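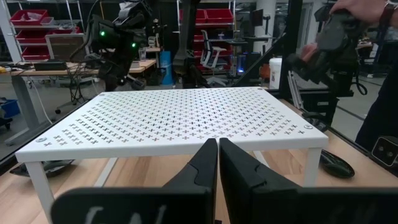

How two robot arms learn to put out the dishes
A Cledville Workshop page for curious kids

Imagine picking up a small bowl with two fingers. Easy! You look, you reach, you pinch, and the bowl comes up off the table. Now imagine doing it with a stiff elbow, no skin, and two hard fingertips that can't tell a bowl from a brick. That's the job we gave to Skederis.

Skederis is the name of our robot build. It has two black arms, one on each side of a wooden table, and the arms are bolted down so they can't wander off. We've been building it in the shared workshop in Cledville, in between the people fixing bikes and the people making very loud birdhouses. Loubna Amrani did most of the metalwork and Ghada Saab writes the programs, and I help with both and write these pages.

What is a robot arm made of?

Put your own arm out in front of you and bend things one at a time. Your shoulder goes up and down, and round and round. Your elbow folds. Your wrist tips and twists. Each place that bends is called a joint, and a robot arm has joints too. Inside each of ours is a motor, and the stiff parts between the joints are called links. They do the same work as the long bones in your arm.

At the very end is the gripper. Ours has two pointed fingers that open and close. Why only two? Well, more fingers mean more motors, more wires and a lot more ways to get in a muddle. Two fingers can already pick up a surprising number of things if they come at them from a good angle. (Try it! Eat your next bowl of grapes with just your thumb and one finger. Then try peeling a banana.)

The arms need power, and they need messages that tell them where to go. Both travel along cables. You have to leave a loop of slack in a cable near a joint, or it pulls tight when the arm stretches out. We got this wrong in May. Skederis reached for the far side of the table, there was a small pop, and one arm went floppy and wouldn't do a thing until Loubna had plugged it back in and given it a longer cable.

What does it have to do?

In the middle of the table is a white stand with a flat top full of little holes. The job is to get small black dishes onto that stand. They come in different shapes, and that's where the fun starts.

A square dish has straight sides, so the fingers can pinch one edge and lift. A round bowl curves away. If the fingers close on it a bit too high, it can slide out and spin. The one we like best is shaped like a teardrop. The pointy end looks like a handle, and people always grab for it, but when the gripper takes hold right at the tip the heavy round end swings down. Skederis dropped that dish so many times on its first day that Loubna put a folded towel under the stand to keep the noise down.

Black dishes are also tricky for a camera. A robot's camera picks out shapes by looking for places where light meets dark, and the inside of a black bowl is dark all over. It helps a lot to have something pale underneath. A black dish on a white stand shows up beautifully. A black dish in front of a black gripper, much less so!

How does it learn?

We could write down every move. "Turn the shoulder a bit, bend the elbow a bit, close the fingers." People do program robots like that, and it works really well in a factory, where each part turns up in exactly the same spot. Our dishes don't. Somebody nudges the table, or a bowl gets put down the other way round, and then a list of fixed moves sends the gripper snapping at empty air.

So we teach Skederis by showing. A person guides the arms through the job, and the computer saves two things together: what the cameras saw, and how every joint moved. One go from start to finish is called a demonstration. We do it again and again, with the dishes in different places each time. Then the computer hunts for patterns. When the dish looks like this, the arm usually moves like that.

It's a bit like learning to ride a bike by watching and wobbling, except that the robot needs far more goes than you would. We made 184 demonstrations in our first batch, and with those Skederis could manage the square dish and not much else. It would glide up to a bowl, stop just beside it, and close its fingers very neatly on nothing. By the end of the summer we had 942, and it was getting the bowls too.

Why do you need more than one camera?

Close one eye and try to touch the tips of two pencils together, one in each hand. It's much harder than it sounds. One eye gives you a flat view, and you have to guess how far away things are. A robot has the same trouble with one camera. So we use some that look at the whole table and some that ride on the arm near the gripper. The wide view is good for finding the stand and seeing where both arms are. The close view is good for the last little bit, when the fingers are nearly touching.

There's a snag with the close one, though. It moves whenever the arm moves, so everything it sees slides about, and the fingers themselves cover up part of the view.
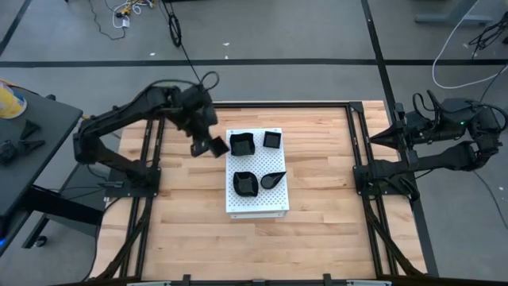 How do the two arms keep from bumping into each other?

Each arm knows the angle of every one of its own joints, so the computer can work out where both arms are at every moment. Before it sends a move, it checks whether any part of one arm would come too close to any part of the other. If so, one arm waits. The people giving demonstrations help as well, by keeping one arm folded back when only the other is needed, and the robot picks up that habit from them.

Our bump-checking program is called Haddadin. Ghada named it after a cat in a story she made up for her niece, a cat who never once touched another cat by accident. It runs the whole time the arms are switched on, and you'll know it's working when an arm stops halfway and seems to be thinking.

What if it goes wrong?

There's a big stop button. Anyone in the workshop may press it, kids included, and you won't be in trouble for pressing it when you didn't need to. When it's pressed the motors stop driving the arms. We stay outside the black rails around the table when the arms are moving on their own, and long sleeves and long hair get tied back.

Most of what goes wrong isn't dangerous at all, just silly. A dish gets put down half on the stand and tips off. A bowl ends up sitting on another bowl. Once Skederis lifted a dish perfectly, carried it all the way over, and then wouldn't let go! It had learned from a batch where I kept stopping the recording too early, before the fingers opened. So it thought holding on was the end of the job. That was my mistake, and we had to throw away 189 recordings and do them over.

Be the robot

You'll need a friend, a scarf, two clothespins and three small plastic dishes.

Put the dishes on the table with a tray next to them. One of you is the arm and wears the scarf as a blindfold. Hold a clothespin in each hand for grippers. The other one is the computer, and may only say these words: left, right, forward, back, up, down, open, close, stop.

Get all the dishes onto the tray, then swap. When you've both had a turn, try it again with one eye open and no talking. Which was quicker? Write down what you dropped and where you were holding it, because that's the kind of note we keep for Skederis too.

Come and see it

The Wilcombe library group visited on 24 September 2024 and asked excellent questions, including whether the robot gets bored (it can't) and whether it could do cutlery. Forks are next. They lie very flat, and getting a fingertip under one is making us all a little cross, so if you have ideas, draw them and drop them in the box by the workshop door. Ghada reads every drawing.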